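Drinamwood Test Kitchen, Arm Cell Safety Check
Inspector: Elvia Lozano
Date: Apr 23, 2026

1. Floor between arm and island clear. PASS
Comment: Prep staff used to cross here. They now go behind the island, which adds to the walk on busy shifts.

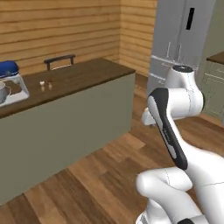
Item 1: arm, island and floor, refrigerator behind.

2. Stop button reachable from both work positions. PASS

3. Stove tasks assigned in writing. FAIL
Comment: Form 152 still lists the cook as operator. Éabha Ó Conaill says cooks now monitor and reset only. Reissue before September.
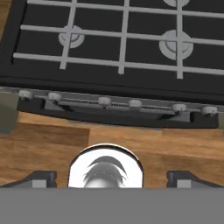 2 min read

4. Gripper and knob contact reviewed. OPEN
Comment: Staff want to know who answers for a burner left on. Procedure does not say.

5. Staff trained on restart. PARTIAL
Comment: 16 signed off. Night prep not scheduled.
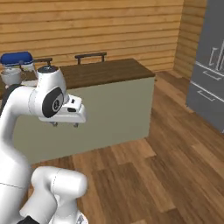
Until night prep is trained, restarts on that shift go through the day lead by phone. Log each call under 2127.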